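Putting the drinks and snacks somewhere sensible

I have wanted to write up the grey cabinet for a while, mainly because two people have asked me where the biscuits went. They went in the bottom drawer. The rest of this post is how we arrived at that.

Our unit is a long room with a terrazzo floor and not much in the way of cupboards. When we took it on there was a set of open shelves by the door, and everything anyone wanted to eat or drink ended up on them. Cans, crisps, tea, the sugar, somebody's cereal. The shelves were also where we kept the post and the spare keys. By the end of the first winter there were keys in the sugar and letters with tea on them, and I said I would sort it out.

I started by taking everything off the shelves and putting it on the floor in rows. This took most of an afternoon. A good deal of it was out of date and went in the bin. What was left was mostly snacks in small packets and drinks in cans, with a few jars. I wrote it all on a sheet of paper and then shared out the space on paper before I moved anything. I would do it in that order again.

The first idea was plastic crates. I bought two from Juro and stacked them. They were cheap and they held plenty, but you had to lift the top one off to reach the bottom one, and people didn't. The top crate emptied and the bottom one stayed full. I took them home and they now hold shoes.

The second idea was a trolley. Muthu Amin had one going spare, a Suster, three shelves on castors. It was fine for a fortnight. Then it started to travel. It would be by the window in the morning and next to the toilets by four o'clock, and cans rolled off the bottom shelf when anyone pushed it over the strip at the doorway. I gave it back.

The third idea was the cabinet, which had been there all along. It is a low grey metal one with an open slot under the top and two drawers below that. We had been using it for old cables and a box of manuals for things we no longer own. I cleared it out one evening in November, washed the drawers with hot water and washing-up liquid, and left them open overnight to dry.

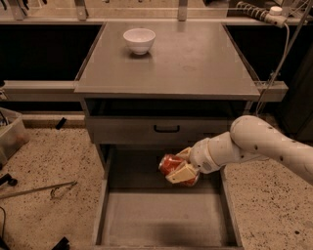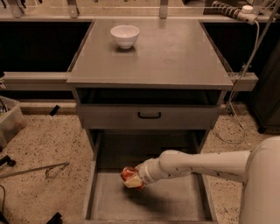 People tend to fill a drawer from the top of the furniture downwards, and I did the same to begin with. The snacks went in the upper drawer and the drinks in the lower, so the packets would be nearer to hand. It didn't suit us. The upper drawer was soon full of odds and ends, and I was pushing packets down to get it shut. The bottom one has tall sides and a flat floor, and it pulls a long way out, so you can stand over it and see right to the front edge. I moved the snacks down there with the cans and gave the upper drawer over to tea towels, batteries and the first aid box. Everything edible is now in one place, and that has cut down the questions.

The bottom drawer has a rough order to it. Cans lie on their sides across the front. They used to stand up, but standing cans fall over when the drawer is shut hard, and they make a noise like a dropped toolbox. Lying down they only roll a little. Packets go behind them, flat, with the ones that need eating first on top. Jars go at the very back, where it is darkest, and I have put a strip of white tape on the lids so they show up.

I tried dividers. Isomia sell a set of nine that slot together, and I bought a set and spent an evening fitting them. The little squares were too small for a bag of anything and too big for a single packet, so the packets slid about inside them. I took out all but one. The one I kept runs from side to side and stops the cans rolling back into the crisps. The other eight are in a bag if anyone would like them.

I also tried lining the floor of the drawer with a rubber mat. It did stop things sliding, but crumbs got under it and it had to be lifted out and shaken every few days. Bare metal wipes down in seconds. If you are choosing between the two, I'd leave it bare.

The top of the cabinet has one rule, and it is that nothing lives there except the small white bowl. The bowl came from Safta Ghiță, who had a set and broke the rest. It sits towards the back on the left, out of the way of elbows, and it is for coins. We pay into it for what we take. It was on the right at first, and it got knocked whenever someone leaned across, so I moved it. The top does mark easily. I have been over it with a damp cloth, then with bicarbonate of soda, then with a cream cleaner from under the sink, and the faint smudges are still there. I have stopped trying.

The open slot under the top was the hardest part to decide on. It is wide and shallow and rather dark, and whatever goes in gets forgotten. I put paper plates in it and they stayed for a month without anyone finding them. Then I put trays in it, and people took the trays out and left them on the top, which broke the rule about the top. For now I am leaving it empty. There was a suggestion that it would do for newspapers, but we don't get any.

On the money side, the whole thing has cost very little. The crates were 18 pounds for the pair and I would have needed something for the shoes anyway. The cabinet was already ours. I restock once a month, and I keep the spend to 100 pounds, which covers tea, coffee, milk and whatever goes in the drawer. The coins in the bowl bring back some of that. I don't keep a note of who has paid. It would take longer than it is worth.

For the monthly shop I go to Koutsoukos, which has big boxes of small packets and doesn't mind if you mix the flavours. I used to buy larger bags, thinking they would be better value. They were, on the label, but a large bag gets opened, folded over and left, and then it goes soft and I throw half of it away. Small packets get finished. Cans I buy by the tray, and I take the plastic off before they go in, or the whole tray sits there until someone is thirsty enough to tear it.

Shutting the drawer is still a problem. It runs well enough, but it is heavy when full and people leave it out. I have caught my shin on it twice. I put a note on the cabinet asking for it to be closed, and the note fell off, and I put it back with better tape. It has helped a bit. I have also started leaving the heaviest jars at home, and it moves more easily now.

Next month I want to do the shelves by the door, which have been quietly filling up again with things that don't belong to anyone. I have the paper and the pen ready. If you left a blue flask there in October, please come and get it.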